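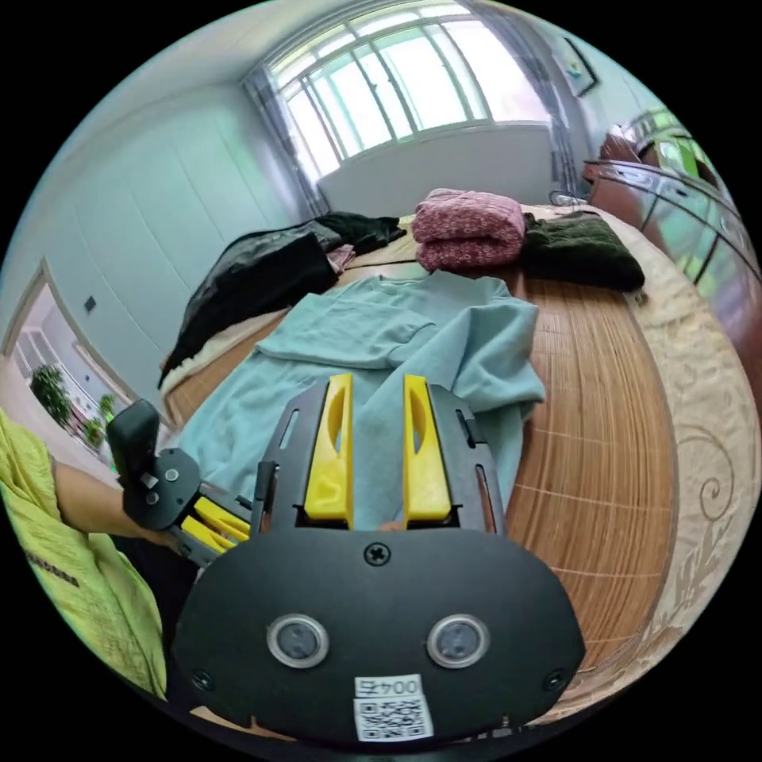

Why does a cotton garment lose its shape in the wash when the same garment in polyester does not?

Cotton fibres take up water and swell. The yarns were pulled tight when the fabric was knitted or woven, and once the fibres are wet the yarns are free to go back to the length they would have had without that pull. Polyester takes up almost no water and is usually set with heat at the mill, so there is far less tension left in it to let go.

Textiles in Use, Unit 5: Shrinkage, Stretch and Care
Handout to go with the lecture
Course tutor: Olga Figueroa
Workshop sessions: Dede Quansah

What this unit covers

The last unit dealt with fibres and how they are spun. This one is about what happens to finished cloth once someone owns it. We look at three kinds of change in size, at the way knitted and woven fabrics differ, and at how to read and write a care label. You will need your notes on yarn twist from Unit 3. The test pieces you cut in February will be used again, so bring them to the workshop.

1. Relaxation shrinkage

Most of the shrinkage people notice at home is relaxation shrinkage. All through manufacture, yarn and cloth are held under tension. Warp yarns are stretched on the loom. Knitted cloth is pulled lengthways as it comes off the machine, and pulled again when it is dyed, dried and rolled. Much of that stretch stays in the cloth when it is cut and sewn.

Water lets it out. In cotton, linen and viscose the fibre swells across its width far more than along its length. A swollen yarn is fatter, so the yarns that cross it have a longer path to travel over and under. They cannot grow, so the cloth draws in. When the cloth dries the fibres go thin again but the yarns do not slide back to where they were.

Most of this happens in the first wash, with a smaller amount in the second and third. After that the cloth is fairly stable unless it is treated more harshly than before. A shirt that has been washed cool for a year can still shrink on its first trip through a hot tumble dryer.

Woven cloth usually shrinks more along the warp than along the weft, as the warp carried more of the tension. Knitted cloth usually gets shorter, and it may get wider as it does so. This is the reason an old T-shirt can be too short in the body and still loose round the chest.

2. Felting shrinkage

Felting belongs to wool and other animal hair. The surface of a wool fibre is covered in scales that all point towards the tip. A fibre slides easily in one direction and catches in the other. If wool is wet, warm and moved about, the fibres creep past one another and lock. The fabric becomes thicker, smaller and stiffer, and the stitches become hard to make out.

Felting does not stop after the first few washes. It carries on as long as the movement carries on, and it cannot be undone. Soaking a felted jumper in hair conditioner, which is often suggested, will soften the handle and may allow some stretching, but the fibres remain tangled.

Movement matters more than heat. Wool can sit in fairly warm water without much harm if it is left still. The same wool in cooler water on a full cotton cycle may be ruined. Sudden changes of temperature, such as a warm wash and a cold rinse, are best avoided as well.

"Superwash" or machine-washable wool has been treated so that the scales are smoothed off or covered with a thin layer of resin. It still relaxes in the wash like any other knit. Students often mix these up in the written paper: the treatment prevents felting and has no bearing on relaxation.

3. Heat shrinkage

Polyester, nylon and acrylic soften when they are heated. At the mill they are held to size, heated above the temperature they are expected to meet in use, and cooled. This is heat setting. The cloth then keeps that size unless it is taken above the setting temperature.

Heat shrinkage is rare in the wash and more common under the iron. The signs are a puckered or shiny patch with a hard feel. Acrylic behaves a little differently. It tends to stretch when hot and wet, and an acrylic jumper hung up straight out of a warm wash can come out much longer than it went in.

4. Knits and wovens compared

A woven fabric is made of straight yarns crossing at right angles. There is little room in it, so it stretches only slightly along the yarns and more on the bias. A knitted fabric is made of loops. Loops can change shape without the yarn itself stretching, so a knit can be pulled a good way in either direction and will go part of the way back.

How far it goes back depends on the fibre, the tightness of the knit and whether there is any elastane in it. Wool has a natural crimp and recovers well. Cotton has very little, so cuffs and necks in pure cotton rib soon go slack. A small share of elastane in the rib is the usual cure. Elastane is damaged by chlorine bleach and by repeated high heat, and when it fails the rib goes wavy and stays that way.

Sweatshirt fabric deserves a note of its own. It is a weft knit with a smooth face and a back of loosely held yarn, which may be left as loops or brushed into a fleece. The backing yarn and the face yarn are often of different thickness and sometimes of different fibre. If they shrink by different amounts the fabric may curl or twist. Brushing also weakens the backing yarn, and the loose ends rub together and form pills.

Twisting of side seams, called spirality, is another fault of plain knits. It comes from yarn with a lively twist that tries to unwind when it is wet. It cannot be ironed out for good. The seam returns to the same place after the next wash.

5. Measuring shrinkage

The method used in the workshop is a simple one, close enough to the trade tests for our purposes.

Let the sample rest flat, without tension, in the workroom overnight. Mark three pairs of points in the length and three in the width with fine thread or a laundry-proof pen. Keep the marks well away from the cut edges. Measure each pair and write the figures down before washing. Wash and dry by the method on your sheet. Rest the sample flat again, smooth it with the hand and measure.

Shrinkage is worked out as the original length minus the final length, divided by the original length and multiplied by 100. If a pair of marks was 40 cm apart before the wash and is 38 cm apart after it, the change is 2 cm and the shrinkage is 5 per cent. If the final length is greater, the answer is negative and is reported as growth. Give length and width separately. Do not average them together.

Common mistakes in last year's reports:

Pulling the sample straight while measuring, which hides the shrinkage.
Measuring before the sample was fully dry.
Leaving out the drying method. A line-dried sample and a tumble-dried sample are separate tests.
Reporting the result after one wash as if it were final.

6. Care labels

The symbols always run in the same order: washing, bleaching, drying, ironing, professional care. The washtub carries the highest temperature allowed. It is a limit, and a lower temperature may always be used. One bar under the tub means a milder cycle, two bars mean a very mild one. A hand in the tub means hand wash. A cross through any symbol means that treatment must not be used.

In the drying square, a circle inside means tumble drying, with one dot for low heat and two for normal. A single vertical line means line dry. A single horizontal line means dry flat, and you will find it on most heavy knits, where the weight of the water would drag the garment out of shape if it were hung.

A label has to suit the weakest part of the garment. A cotton coat with a viscose lining takes the care of the lining. Buttons, fusible interlinings, prints and trims all count.

Case for discussion

Clandodum is a small maker of school and leisure wear. It changed its supplier of cotton rib and kept the same care label, which allowed a 40 degree wash and tumble drying on low heat. Customers then began to return tops with slack cuffs and short bodies. The buyer, Lok-yiu Sin, asked for samples of the old rib and the new one. The new rib had no elastane, and neither the rib nor the body fabric had been pre-shrunk. The cutting patterns had not been altered.

Work in pairs and answer the following in your notebooks.

Which of the two complaints is a matter of shrinkage, and which is a matter of recovery?
Would a change of label alone have dealt with either complaint?
What should have been tested before the first order was cut?
How much would you add to a body length of 75 cm to allow for shrinkage of 5 per cent, and why is adding exactly 5 per cent not quite enough?

Reading

Ngan-ling Kuo's notes on knit structure are in the course folder, with the Wurkosari dyeing sheets. Read the section on weft knits before the workshop. The dyeing sheets are for Unit 6 and can wait.

Written work

One test report on two fabrics of your choice, one knitted and one woven, with all measurements shown in a table. Hand it in to So-ying Yu at the Maldonado building by July 14, 2025. Attach a small piece of each fabric, washed and unwashed, to the back page.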